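Ticket: right unit drops out of sync during place-in-basket takes
Queue: Fomora collection / hardware and ingest
Site: Curkmont, station 2
Priority: medium
Status: resolved, monitoring
Opened: March

Summary
Episodes from the basket task fail ingest with "width stream gap > limit" on the right hand-held gripper. Left unit is clean. Failures began after the station was moved from the old room. Other tasks at the same station fail at a much lower rate.

Impact
Target for this task is 1000 accepted episodes. At the time of opening, 763 had been accepted and the reject rate had climbed high enough that operators were repeating whole blocks. Training on the Dandidville side is waiting for the full set and does not want a partial delivery.

Environment
Two hand-held grippers, wired, one operator, head camera plus one camera per gripper. Recorder software is the current stable branch. Task list is household objects, single basket, white board top. Both grippers were calibrated before the move and again after it.

Entry 1, 09:10
Pulled the ingest report for the last two sessions. All rejects carry the same code. Gap length varies from four to eleven samples. Pose stream for the right unit is continuous through the gap, so tracking is not the problem. Only the jaw width channel goes missing.

Entry 2, 09:45
Restarted the recorder and the host. Ran ten short takes with no object, opening and closing the right jaws at a steady pace. No gaps. Ran ten more with the arm held out toward the far side of the board. Two gaps. Could not get a gap with the arm close to the body.

Entry 3, 10:20
Swapped the USB ports for left and right on the host. Gaps stay with the right unit. Port ruled out. Swapped the port back and relabeled both, as the old labels had come off in the move.

Entry 4, 11:05
Checked whether the fault follows the object. Long-handled items (hairbrush, spatula, wooden spoon) fail more often than short ones. First thought was grip force, as the jaws close on an uneven surface and the width value jitters before it settles. Looked at the raw values for episode 3742, which is a hairbrush take. Jitter is present but small, and the gap begins before the jaws touch the brush. Grip force ruled out as the trigger.

The link to long items is probably wrist angle. To get a handle into the basket the operator has to turn the wrist and reach at the same time. Short items are released from above with very little rotation.

Entry 5, 11:30
Question from ingest: can the limit be raised so these episodes pass? Answer is no. The width channel is what marks the release, and a gap at that point would teach the policy a wrong release time. Filling the gap by interpolation has the same problem. Rejects stay rejected. Please do not edit the limit in the local config – it was changed at another station once and took two days to trace.

Entry 6, 13:15
Repeated the reach test with a brush and the basket at the far center position.
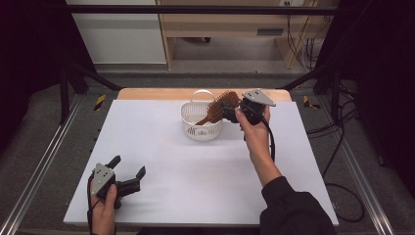 Results for the far position: 30 takes, nine with a gap. Moved the basket one hand-width closer to the operator and repeated the same number of takes. One gap. Same operator, same brush, same lighting in both sets. Distance is a factor, so the next suspect is strain on the cable or its connector.

Entry 7, 14:00
Unplugged the right cable at the gripper end and inspected the connector. No bent contacts. Latch closes but has some side play with the plug seated. Moving the plug by hand with the recorder running produces a gap almost every time. The left connector has no play and does not react to the same test.

Entry 8, 14:25
Fitted the spare Kļaviņa cable, same length as the original. Side play is gone. Added a hook-and-loop tie at the gripper body to take the load off the plug, and left enough slack past it for a full reach. Checked that the slack does not enter the gripper camera view with the wrist rotated. First attempt did, so the tie was moved back a little.

Entry 9, 15:10
Repeated the far position test. 30 takes, no gaps. Ran a mixed block with the long-handled items after that, also clean. Width calibration checked again after the cable change and within tolerance, so no new calibration file was written.

Entry 10, 16:00
Session restarted on the normal task list. Basket position returned to the randomized sheet, including the far positions. The takes with the basket moved closer were made for the test only and are tagged "debug", exclude them from the set.

Root cause
Worn latch on the right cable, which let the plug shift under side load. The move added routing length at the host end and left less slack at the operator end, so the load showed up on long reaches. Before the move the same latch was probably worn but never loaded enough to matter.

Fix
Cable replaced. Strain relief added on the right unit. Same tie to be added on the left unit at the next break.

Follow-up
1. Order two spare cables. There is no spare at station 2 now.
2. Add a full-reach check to the startup list: arm out, wrist turned both ways, five open-close cycles, then look at the gap counter.
3. Re-queue the rejected basket episodes by object. Long-handled items are under-represented in the accepted set and should go first. Keep the original basket positions from the sheet when re-recording, otherwise the far positions stay thin.
4. Ingest to report gap counts per cable serial as well as per station. Old cable is bagged and marked, do not return it to the shelf.

Comment from ingest, next session
First full block after the fix processed. No width gaps on either unit. Two rejects, both for the operator leaving the start pose too early, unrelated to this ticket. Hairbrush takes look normal and the release marks line up with the gripper video.

Comment from Dandidville
Confirmed that the debug tag is filtered on our side. Please leave the ticket in monitoring until the count reaches target, then close.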